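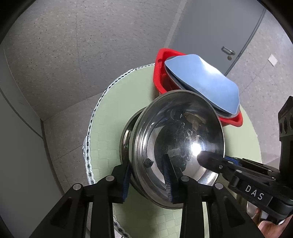

4. Weighing and mixing (Rollthorpe kitchen scale)

1. Put scale on a hard flat bench. Cloth underneath is ok if it's thin, not a folded towel.
2. Press ON, wait for the 0.
3. Bowl on first, then TARE. Display goes back to 0.
4. Add flour. Max load 3,000 g and that includes the bowl – big steel ones eat up a fair bit.
5. TARE again before teh next ingredient.

Note: shuts off after 83 seconds idle. Tare is lost, so write weights down as you go.

CAUTION: don't mix in the bowl while it's on the scale. Wipe with a damp cloth only, never rinse.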